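Trullstead Home Helpers: Folding and Bedroom Tidying Assistants (casual and part-time)

Posted Monday. Applications stay open until we've filled the places, and we'd love to have everyone settled in by October.

Hello, and thanks for stopping to read this. We're looking for a handful of patient, practical people to join us at Trullstead, where we go into ordinary homes and help with the laundry, the folding and the general putting to rights of bedrooms. If you're the sort of person who can't walk past a heap of clean washing on a bed without starting on it, we would very much like to hear from you.

A bit about us first. Trullstead began as a two-person ironing round and has grown, fairly slowly, into a team that looks after more than 200 households across the eastern and northern suburbs. Some of our clients have new babies, some have crook backs or a hip on the mend, some work odd shifts, and plenty are simply busy and would like to come home to a made bed. We don't do heavy cleaning, gutters, ovens or windows. Bedrooms and linen are our patch and we've stuck to it.

What the work is like

A normal visit runs for two hours, though a big family home might be booked for three. You'll let yourself in or be met at the door, have a quick chat about what's wanted (or read the note on the bench), and get started. Most of the time you'll be working on the bed, as it's the biggest flat surface in most people's homes and the washing generally gets dumped there anyway. You'll sort clothes by person, shake things out, fold or hang them, and put them away where the client likes them kept. Then there's the bed itself to strip and remake if that's on the list, and the bedside bits and pieces to straighten up.

You'll meet all kinds of rooms. We have clients with one neat wardrobe and nothing on the floor, and clients whose spare room hasn't seen its own carpet for a while, and we're fond of both. We ask our people to be kind about it. A remark about the mess, however cheerful, tends to stay with someone long after you've gone home, so we keep those to ourselves.

Folding is a skill and we teach it properly. Everyone starts with four paid training sessions at our place in Segers Lane, where we have a mock bedroom set up with a double bed, a chest of drawers and a very large tub of odd clothes. We'll show you the Trullstead way of doing T-shirts, trousers, jumpers, towels and, yes, fitted sheets. It takes most people a fortnight or so before the fitted sheet comes out square, so please don't be put off if you've never managed one in your life. After that you'll go out on visits with an experienced helper until you both feel you're ready to go solo.

We use the Rovia booking app for rosters, so you'll need a phone that can run it, and we'll help you set it up on your first day. Jobs come through the afternoon before, and you can mark yourself unavailable whenever you need to. School pick-up, uni timetable, a standing appointment with your mum - we work around all of that as best we can.

Who we're after

You don't need to have done this for a living. Some of our best helpers came to us from retail, where they'd spent years tidying jumper tables, and others had only ever looked after their own families. What matters to us is that you're gentle with other people's belongings, that you turn up when you said you would, and that you can stay with a fiddly job without getting huffy.

You'll be on your feet for most of a visit, lifting washing baskets and leaning across beds, so you should be comfortable with that. If you have an injury or a condition we ought to plan around, tell us early and we'll talk about which homes would suit. We have one helper who only takes jobs in single-storey houses and another who works sitting down for much of the shift, and it goes along very nicely.

You'll need your own way of getting about. A car is handy, but a good many of our regular homes are near the tram and we can build you a run from those. You'll also need a police check, which we pay for, and two people who can speak for you. They needn't be past bosses. A neighbour or a netball coach is fine.

Wear what you like, so long as it's clean and you can move in it.

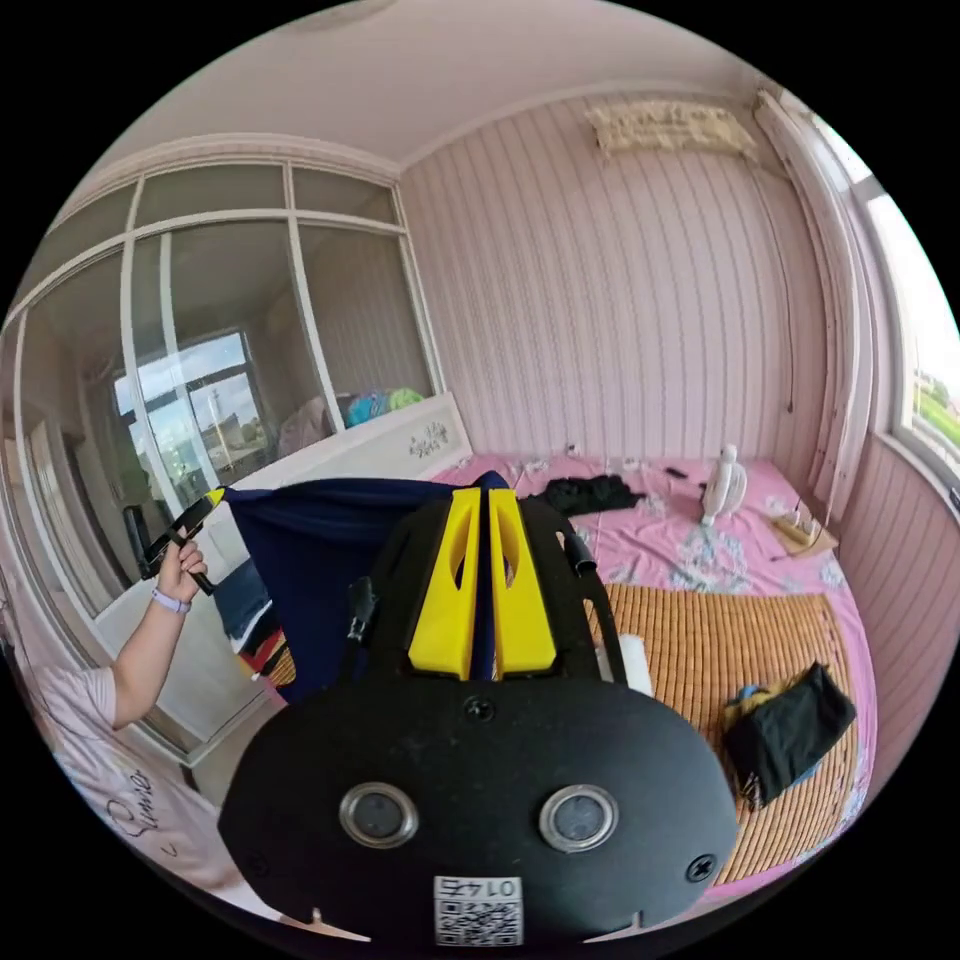
Hot days deserve a word too, as they come up at every information night. Bedrooms can get stuffy in summer, particularly upstairs ones, and you're always welcome to switch on a fan or the air conditioner if the client has one. It's written into our agreement with every household, so you needn't feel awkward about asking. Take a water bottle, have a sit when you need it, and if a room is too warm to work in, ring the office and we'll move the visit to a morning.

A few habits we'll ask you to pick up. Leave cords and chargers plugged in where you found them. Check pockets before folding and put whatever you find in the little dish we give you, coins included. Dark things go in their own pile until you've had a look for lint. If you come across something you can't identify or don't know where to put, leave it out on top of the drawers with a note, and the client can sort it out later.

Pay and hours

Casual helpers are paid above the award, with travel time between homes included. Part-timers get a set run of homes, paid leave and a linen allowance of $80 a quarter to spend in our shop. There's also a $249 bonus once you've been with us for six months. Shifts start from 8 am, and there is a bit of weekend work going for those who want it.

How to apply

Send us a short letter or an email, in your own words, telling us a little about yourself and the days you could manage. We don't need a flash CV. You can also drop it in by hand at the Segers Lane office, beside the Skoven bakery, and whoever's on the desk will put the kettle on for you if it's quiet.

We read every letter and we answer every one, usually within the week. If you'd like to have a go before you make up your mind, say so when you write and we'll book you in for a trial afternoon in the mock bedroom, paid at the normal casual rate.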